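**Thread: gripper opened on its own mid-carry, any ideas?**

**pleatwrangler** – 12 Apr 2020

Hi all, long-time reader, first real problem. I'm part of a little team testing fetch-and-place jobs in a furnished room in Trelcombe – bottles mostly, sofa area to coffee table and back. We write the task scripts ourselves and run them through a scheduler called Konda, which one of our lot put together last July.

Yesterday we had three drops in one session. Same fault every time. The arm lifts the bottle fine, starts the carry, and then the fingers just let go. No bump, no stall, no warning on the console. Log says "release acknowledged" but I can't find anything that asked for a release! The last one landed on the coffee table and rolled off onto the carpet (bottle survived, my nerves less so).

This is the kind of grip we're working with:

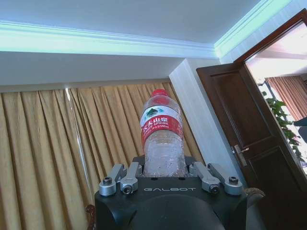

*Wrist cam during a hold. 500ml water bottle, red cap.*

Code on the log line is 749 if that rings a bell for anyone. Grip force is set the same for every bottle.

---

**Miroslava Horobets**

First thing, what's your grip timeout? We had Konda on our rig for a while and the hold command expired after 300 ms if the heartbeat went missing. Default behaviour on expiry was OPEN. Terrible choice of default in my opinion, but there it was, buried in the config.

---

**castor_bean**

Sounds like slip to me. Those ribbed bottles flex when you squeeze the bottom, the grip loosens, out it goes. Put some rubber on the fingers and turn the force up a bit. I wouldn't go digging through the software before doing the five-minute fix.

---

**pleatwrangler**

@castor_bean I did wonder, but if it was slip the fingers would stay closed, wouldn't they? I was standing right next to it for the second drop and they opened all the way. We've also had it happen with a different bottle. Bit more of the setup so you can see where things go:

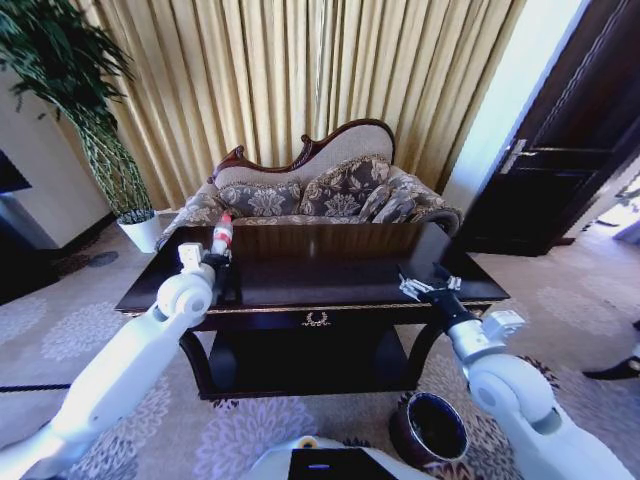
*Head view. Left arm has the bottle at the back corner of the table, right arm open over the other end.*

@Miroslava I'll look for the timeout tonight.

---

**Da-eun Yook**

Which arm drops? And is the other one ever being told to open at the same time? I ask because we had Castik drivers on both sides of a two-arm setup and somebody had copied the left config over to the right and left the same ID in it. Every "open right" opened both. Took me a fortnight to find and I'm still a bit sour over it.

Also, please tell me you're keeping your hands out of there while you chase this. A gripper that opens when it shouldn't can close when it shouldn't.

---

**castor_bean**

Fair enough on the fingers opening, that rules out plain slip. I'd still add the rubber.

---

**Miroslava Horobets**

I don't agree with the rubber, sorry. It'll change how the bottle sits and then you're testing two things at once. Leave the hardware alone until the log makes sense.

And +1 to Da-eun on hands. E-stop within reach, one person watching, arms slow.

---

**pleatwrangler**

OK, update, and Da-eun gets the biscuit. It's only ever the left that drops, and all three times the right was being sent to its open pose in the same step. I pulled both configs and they're both ID 49. Both!! I'd have sworn I checked that.

Miroslava, you weren't wrong either – the timeout is there and it's set to open on expiry. Changed it to hold position. Shin (that's our test bench, long story) is running the new config now with no bottle in the grippers, and I'll go back to carrying once the log has been clean for a full session.

And yes, I'd been reaching in to straighten the bottle between runs. I've stopped.

---

**Da-eun Yook**

Ha, knew it. Before you load it up again, send an open to each side separately and watch the other one. Ours had the old ID cached until we power cycled the lot.

---

**castor_bean**

Did you ever find out what 749 means?

---

**pleatwrangler**

Nope. Still looking. If anyone's got a list of those codes I'd love a copy.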